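Chapter 3
Comparing Grippers and Controllers in Simulation

In the previous chapter we mounted an arm, set its limits and moved it from one joint position to another. The hand was left as a simple point at the end of the last link. For many exercises in kinematics such a point is sufficient. As soon as the arm must pick up a cup or a ring, the point has to be replaced by a real gripper with a width, a force and a delay, and then two groups who use the same arm may obtain very different results.

The present chapter deals with the question of how such results can be compared fairly. We work with two arms in a narrow simulated room.
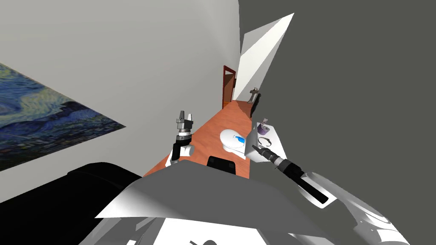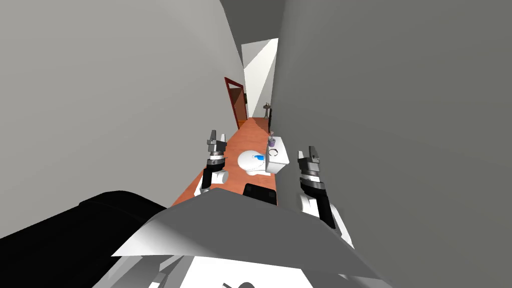 Figures 3.1 and 3.2. Simulated room, two moments. Both arms are in view, and a small cup and a ring-shaped item are on the white block.

A comparison begins with a decision about what is allowed to change. Let us suppose that a student wishes to know whether the Zunlow gripper is better than the Pettigrew gripper for small household objects. She runs the Zunlow with the controller that came with it, and the Pettigrew with the Givevton controller that was already installed in her laboratory. The Pettigrew wins. What has she learned? She has learned that one pair of gripper and controller did better than another pair. About the grippers alone she can say very little, and about the controllers alone she can say nothing.

This mistake is made very often, also by people with long experience. It comes from the fact that a gripper is sold as a whole, with fingers, motor, electronics and software in the same box. For the buyer it is natural to test the box. For the engineer who must later repair, replace or improve one part, it is necessary to open the box and test the parts one after another.

3.1 What you will learn in this chapter

After reading this chapter and doing the exercises, you should be able to:

explain the difference between a gripper test and a system test;
write a test plan in which only one thing is changed at a time;
choose starting positions for the arm and for the objects so that the test can be repeated;
decide when a grasp counts as successful, before the first trial is made;
recognise results which belong to the simulator and would not be found on a real machine.

You will need the Skisitz simulator, which was installed in Chapter 1, and the two gripper models in the course folder. No real hardware is used until the last section.

3.2 Some words we shall use

The stroke of a parallel gripper is the distance between its fingers when they are fully open. Both of our models have a stroke of 80 mm. We have made them equal on purpose, so that an object which is too wide for one is too wide for the other.

The approach is the part of the movement in which the hand comes near to the object and takes its final direction. The approach ends when the first finger touches something. Please note the word "something". In a crowded place the first contact is frequently with a neighbour of the object that was wanted.

The closing time is measured from the moment the command is sent until the moment the fingers stop moving. It therefore includes the delay of the controller. If you wish to know the closing time of the mechanism alone, you have to subtract this delay, and for this you have to know it. In Section 3.6 it will be measured.

A trial is one complete attempt, from the starting position to the end of the permitted time. In this book a trial ends after 2000 control steps, whether the hand is holding the object or is still searching for it. A trial that was stopped early by the operator is not a trial, and it must be repeated. It must also be written down.

3.3 The place of work

Students like to test a gripper on a large flat table with one cube in the middle. There is nothing wrong with a cube, and we shall use one ourselves in Exercise 3.1. But a cube on a large table can be reached from every side, and in this situation almost any gripper will do well. The differences between two good grippers begin to show when there is a wall close to the wrist, when a second object stands in the way, or when the other arm occupies the space through which the first arm would like to pass.

For this reason most of the tests in this chapter take place in the narrow room. The walls leave little freedom for the elbows. The objects are of different kinds: a cup has a height which the fingers can use, while a ring lying flat offers only a thin edge. A gripper with thick fingertips may lift the cup without difficulty and yet fail with the ring every time. If we reported only the average of the two, this gripper would look moderately good at everything, and such a description would be false for both objects. Please report each object separately.

The second arm deserves a few words. In a test of one gripper it is tempting to remove the other arm from the model. We advise you to keep it and to park it in a fixed position. An arm that is parked still takes up space and may hide an object from the camera, and this belongs to the task. What matters is that the parking position is the same in all trials and is given in the report with all its joint angles.

3.4 The camera is also a part of the test

When the hand moves over the work, it covers some of what the camera should see. Two grippers with the same stroke can cover very different areas, as the body behind the fingers may be slim or broad. A controller that uses the camera image will suffer from this, and a controller that uses only joint positions will not notice it at all.

Consequently, a broad gripper may lose against a slim one with the first controller and be equal to it with the second. Neither result is wrong. They answer different questions, and your report has to state which question was asked. Write down the position and the direction of the camera, and do not touch them between the two series. In a simulator this is easy. On a real bench, make a mark with a pencil at each foot of the camera stand and check the marks before every series.

3.5 How many trials?

In the first version of this course, the groups were free to choose the number of trials. Several groups stopped when they liked the result. This is a human thing to do, and it makes the numbers worthless. Since then the number is fixed in the test plan before the work starts. We use 23 trials for each combination of gripper, controller and object.

The number has no magic in it. It was selected as the largest number which a group could finish in one laboratory session, with enough time remaining to check the log files. With so few trials a small difference between two grippers cannot be proved. You may say that one gripper succeeded more often in your series, and you should then show the full table so that the reader can judge. If you need to prove a small difference, you need a longer series, and Appendix B explains how to calculate its length.

The starting positions of the objects are taken from a list in the course folder. Each gripper meets the same positions in the same order. Do not generate new positions for the second gripper, even if the generator is set to the same limits.

Exercise 3.1. Place one cube on the flat table and run the full series with the Zunlow model and then with the Pettigrew model, using the Givevton controller for both. Enter the closing time of each trial in the table at the end of the chapter.

Exercise 3.2. Repeat the series in the narrow room with the cup as the only target. Which trials ended with a first contact on another object? Mark them in the table and compare their numbers on the position list.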